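Rerkia Coat Care & Storage
Frequently Asked Questions: Padded and Quilted Jackets
Page last updated April 30, 2018

These are the questions we get most often at the counter and by email once people start putting their winter jackets away. If yours isn't answered, write to us or stop in at either shop, Fidberg or Mosquera.

Preparing a jacket

Do I have to wash my jacket before I store it?

Yes, or at least have it cleaned. Body oil and sunscreen at the collar turn yellow over a summer, and food spots attract moths. If the jacket was only worn a few times, wiping the collar, cuffs and pocket edges with a damp cloth and a little mild soap is enough.

Can I wash it at home?

Check the care label first. Most puffer jackets with polyester fill can go in a front-loading machine on a cold, gentle cycle. Close every zipper, empty the pockets and turn the jacket inside out. Skip fabric softener. Down jackets can be washed at home too, with a detergent made for down, but a top-loader with a center post can pull the stitching.

How do I dry it?

Low heat, with two or three clean tennis balls. Stop the dryer every 30 minutes and break up any clumps with your fingers. A down jacket can take three or four rounds. When you think it is dry, leave it out overnight and feel the seams again in the morning – they hold water longest.

What about fleece or other fuzzy trim?

Brush it with a soft clothes brush once the jacket is dry. If the trim zips or snaps off, wash it separately. Lint shows badly on black, so don't put it in with towels.

Folding

Where is the best place to fold a puffer jacket?

On a bed. A table is usually too narrow for the sleeves and a floor is too dusty. Pull the sheet or bedspread flat first and have nothing else on it. The order we use in the shop:

1. Put the jacket down in the middle of the bed and check the pockets one more time.

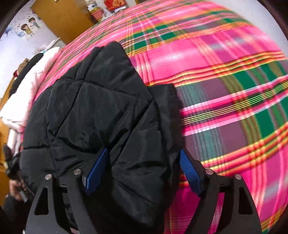

2. Shake it once by the shoulders and spread it out front side up, with the zipper closed to the chin.

3. Smooth from the collar down with flat hands. You want the air out of the padding, but don't lean on it with your elbows.

4. Fold each sleeve straight across the chest. On a bulky jacket the sleeves will overlap, and that is fine.

5. Fold the sides in to make a long rectangle about as wide as the collar.

6. Fold the bottom hem up to the middle, then once more to the shoulders. If there is a hood, tuck it over the top.

My jacket is shiny and slides open again. What can I do?

Smooth shells do this. Fold it inside out so that the lining is on the outside, or put the folded jacket into a cotton pillowcase. Don't use rubber bands or clips, which leave marks in the quilting.

Should I roll it instead?

Rolling is fine for a suitcase or a week in a drawer. For a whole summer we prefer a loose fold.

Storing

Can I use a vacuum bag?

For synthetic fill, up to a month or so. For down, no. We see jackets every fall that have been flat since spring and do not come back all the way, even after the dryer.

Is hanging better than folding?

For long coats, yes. Use a wide hanger and leave some room on both sides. Short padded jackets can be stored either way. Heavy ones tend to stretch at the shoulders on thin wire hangers.

What size box do I need?

Our Asorer storage box comes in two sizes. The small one takes one adult puffer jacket, folded as above. The large one takes two, or one long coat. Both have a cotton lid so that air gets in.

Where should the box go?

A closet shelf or under a bed. Attics get too hot and basements are often damp. If under the bed is your only choice, vacuum there first.

Our storage service

Can you keep my jacket for me?

Yes. We have 317 numbered spaces at Fidberg and 176 at Mosquera, and they fill up early. Drop-off starts in April. You will get a ticket with your space number. Please keep it, as we need it to find your jacket.

Do you clean before storing?

Every piece is cleaned before it goes on the rack. If yours already has a cleaning ticket from us dated within the past two weeks, we don't charge for it again.

How do I get it back?

Call extension 851 a day ahead. Jackets are taken out of their covers and hung overnight so that the padding can rise. If you come without calling, we can hand it over the same day, but it will be flat. Hang it in the bathroom while you shower, or give it ten minutes in the dryer with no heat.

Do you repair torn shells?

Small holes and open seams, yes, at the Mosquera shop only. Put a piece of tape over the hole before you bring it in – it keeps the fill inside.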